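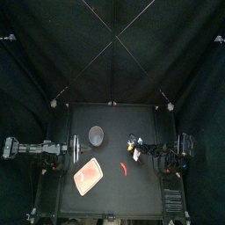 Week One: The Pepper

I'd been at Trulemau for all of four days when Daranee gave me the pepper problem. You'd think a plastic vegetable would be the easy part of a job in robotics! I certainly told my mother it was (she'd asked on Friday, and I was feeling cocky).

The idea behind Gungate was simple enough to fit on a sticky note. You don't program the arms. You drive them yourself, over and over, until the model has watched enough good pickups to try it alone. Everyone did it the same way, neat and clean, straight down, close, lift. We had 2788 of those saved up, and the thing still went to pieces if a pepper was turned the wrong way.

So I had my big idea in the shower, like people in movies. What if the clean ones were the trouble? What if we taught it with the messy ones – the near misses, the nudges, the second tries I'd been deleting out of pure embarrassment?

I stayed late and drove badly on purpose. It's harder than it sounds. My hands kept wanting to be good at it, and every time I got something yellow squared up between the fingers I had to make myself drift off a little and come back.

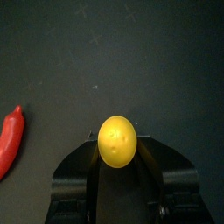 Kohei thought I was teaching it to be clumsy, and he said so from the doorway with his coat on. A model copies what it sees, he said, and if I fed it dithering I'd get dithering, only faster. Then he asked how many I had. Sixteen, I said. He laughed so hard he had to put his bag down.

But he sat down, too, and took the other set of handles. We went until past midnight, him on the left and me on the right, missing things together and fixing it, and I don't think I've ever liked a person so quickly. 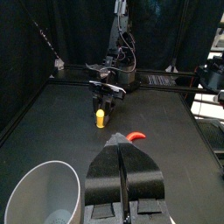
Week Three: What Daranee Said

We trained it twice, once on the clean set and once with our mess mixed in, and ran both on peppers turned every which way. The clean one dropped most of them. Ours bumped the pepper, backed up, and went in again from the side – exactly the way I do it, with that dumb little pause I didn't know I had.

Daranee watched four runs without a word. Then she asked whose pause that was, and Kohei pointed at me.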